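Otside Help Desk
Ticket: Label printer drops off network, prints half a batch
Status: Pending (vendor)
Priority: Medium
Product: Brostari desktop label printer, shared over wifi
Customer: Zollance, mailing room

Problem as reported
Customer has 3,000 address labels to get out before the end of August. Printer starts fine, runs for a while, then stops mid batch. Queue on the PC says "printing" but nothing comes out. Power cycle brings it back, then same thing again. Started after the office router was swapped.

8:40 am
Called customer back. Confirmed model, confirmed USB cable is in the box but never used. Driver is the one from the install disc, old. Sent link to current driver. Asked them to hold off on the big batch till we know more.

9:15 am
Driver updated. Old queue still there next to the new one, same name with "copy 1" on the end. Half the staff PCs still pointing at the old one. Deleted old queue on the main PC, the rest to follow.

Test of a short batch OK. Longer batch stopped again. So not the driver, or not only the driver.
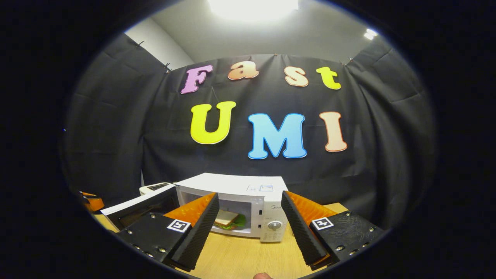 10:05 am
Checked router page with customer over the phone. Printer gets its address from DHCP and the lease time is set to 2 hours. Old router was apparently set to a full day, customer not sure. Printer log shows it letting go of the address and picking up a diffrent one, PC keeps sending to the old one. Would explain the "printing" that never prints.

Asked customer to reserve the address in the router. They don't have the admin password. Whoever put the router in has it. Waiting.

11:30 am
Password found, was on a sticker under the router. Reservation added. Printer restarted, came up on the right address. Changed the port on the main PC to match. Told customer to do the same on the other 4 PCs, sent steps:

Open printer properties, Ports tab
Add port, Standard TCP/IP
Type in the reserved address
Untick "SNMP status enabled"
Apply, print test label

1:20 pm
Customer says three PCs done, fourth one asks for an admin login. Remoted in and did it. That one also had the label size set wrong (shipping size, not address size) so it was feeding a blank after every label. Fixed in printer preferences, not in the app, the app setting gets overwriten each time.

Long batch started from main PC.

2:45 pm
Batch got to almost the end and paused. Not the same fault this time. Light on the printer was solid, screen said "head temp". Waited, it carried on by itself and finished. Nothing lost, no duplicates.

Asked about print darkness. It was on maximum, someone turned it up a while back when the labels looked faint. Cheap label stock. Put it back to the middle and slowed print speed one step. Labels readable, barcode scans OK on their scanner.
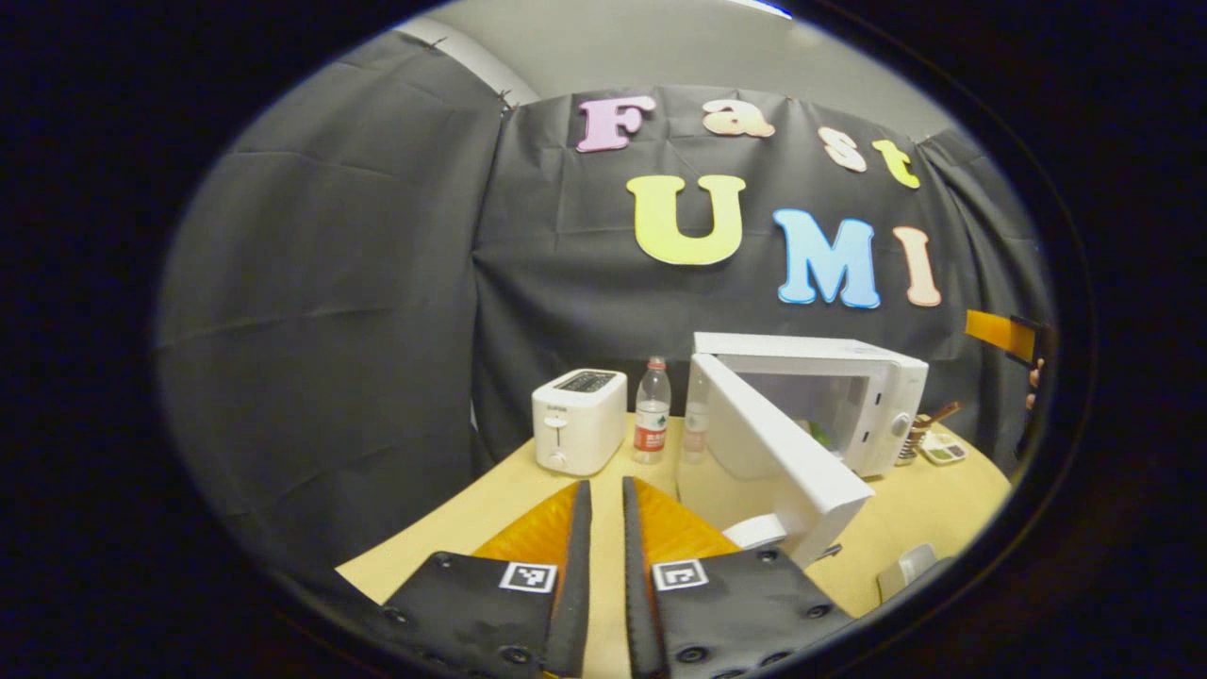
3:30 pm
Ran another batch at the lower darkness. No pause. Address held past the 2 hour mark, checked in router page, lease renewed and same address as before. Calling the network part fixed.

Still open: firmware. Printer is two versions behind and the updater fails with "file not valid". Tried the USB cable, same error. Tried downloading again on a different PC, same. Think the file on the vendor page is bad or for the wrong region. Opened a case with Brostari, attached the log and the error text.

Customer OK to keep printing meanwhile. Told them do NOT retry the firmware till we hear back.

Next step: chase vendor tomorrow morning, then customer to confirm the full 3,000 went out. Leave ticket open till then.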